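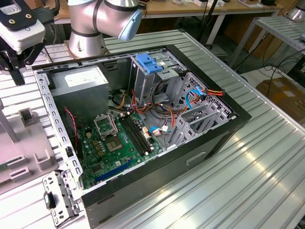
Zwischenbericht Nr. 2

Seite drucken | Per E-Mail weiterleiten

Gresum: Greifer und Kameras für die Demontage von Altrechnern
Bericht an die Projektförderung Clinano, Stand Mai

Seit dem letzten Bericht sind wir ein großes Stück weitergekommen, und ich freue mich sehr, das so schreiben zu dürfen! Im ersten Halbjahr ging es fast nur um Aufbau und Kalibrierung. Jetzt vergleichen wir endlich richtig: zwei Greifervarianten, zwei Kamerapositionen, immer am selben Typ Gehäuse, liegend auf dem Profiltisch und mit abgenommener Seitenwand.

Variante A sind die flachen, starren Finger aus dem Antrag. Variante B stammt von Skitora und hat nachgiebige Fingerkuppen. Für jede Variante waren 200 Griffe pro Bauteilgruppe vorgesehen, und dieses Pensum ist für Laufwerke und Halterungen erfüllt. Bei den Kabeln fehlt noch ein Teil der Läufe mit Variante B.

Am meisten gelernt haben wir an den Festplatten. Sie sitzen in Kunststoffrahmen, die sich beim Herausziehen gern verkanten, wenn der Greifer nur ein wenig schräg ansetzt. 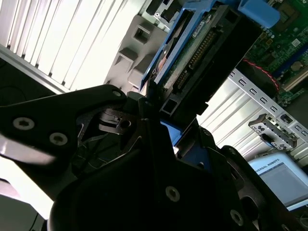 Mit der Kamera am Handgelenk lässt sich der Ansatzwinkel kurz vor dem Zugreifen noch korrigieren, und das macht bei den Rahmen enorm viel aus. Die fest montierte Kamera liefert dafür den Überblick: Wo liegt das Gehäuse, wo verlaufen die Kabelbündel, wo ist Platz für den Arm? Wir hatten im Antrag vorgeschlagen, uns am Ende für eine der beiden Positionen zu entscheiden. Davon möchten wir gern abrücken und beide behalten. Mehrkosten entstehen dadurch nicht, die Kameras sind bereits beschafft.
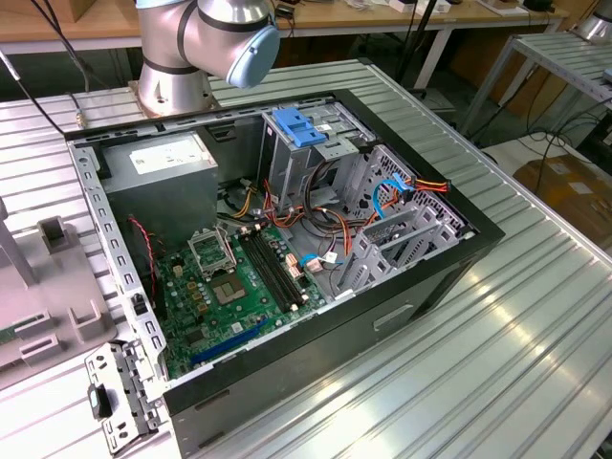 Pankaj Grewal
Projektleitung Gresum, Labor Gaete

Schwierig bleiben spiegelnde Flächen. Die Aluminiumprofile des Tisches werfen das Deckenlicht in hellen Streifen zurück, und auch das blanke Blech im Gehäuse stört die Kantenerkennung. Reece Lambert hat deshalb die Belichtungsreihen neu angelegt und 2.000 Aufnahmen von Hand nachbeschriftet (eine Fleißarbeit, für die ich ihm herzlich danke). Die Auswertung läuft.

Das zweite große Thema sind die Kabel. Sie geben nach, verhaken sich und liegen in jedem Rechner anders.
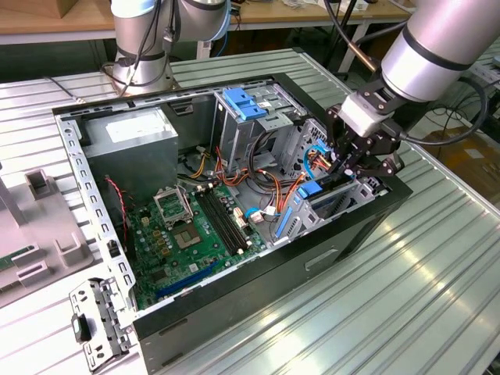
Für die Steuerung heißt das, dass eine fest programmierte Bahn kaum weiterhilft. Wir lassen den Arm nun mit geringer Kraft anziehen und brechen ab, sobald der Widerstand über den Schwellwert steigt. Den Schwellwert stellen wir zurzeit noch für jede Bauteilgruppe einzeln ein. Schön wäre ein gemeinsamer Wert, aber dafür reichen die Daten noch nicht.

Nächste Schritte: Kabelläufe mit Variante B abschließen, danach 20 Gehäuse anderer Bauart beschaffen und beide Varianten daran wiederholen. Den Mittelabruf für die zweite Rate reichen wir gesondert ein.

Weitere Meldungen
Gresum: Zwischenbericht Nr. 1
Werkstattnotiz: Kalibrierung der Handgelenkkamera
Skitora-Finger im Dauertest
Besuch der Förderstelle in Gaete

Diese Website verwendet Cookies. Mit der weiteren Nutzung stimmen Sie dem zu. Einstellungen | Akzeptieren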